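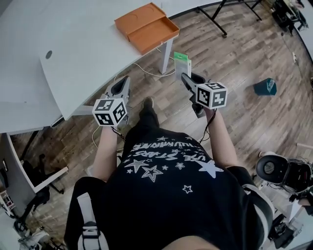

Both grippers with their marker cubes, packet on the floor by the right one.

Are 200 demos enough, or am I being sold something?
Posted by floorlevel, 2021-08-22

I'm collecting pick-up examples with hand-held grippers. The Zeseo guide claims 200 per task will do. I've done 15 and my wrists already hate me. Same floor, same white table nearby every time. I doubt it learns anything but my floor.

nindholm_user
Your doubt is fair. We recorded 1,281 for one packet task and it still missed when we changed rooms. Move the packet and the clutter between takes, and try another floor colour. Check tracking before you do more. If a cube drops out of view, bin that take. Tape the cables down too.

serneck77
200 is fine, worked for me

floorlevel
Worked in how many rooms?

tinbasket
Whatever number they print, hold some takes back and test on those.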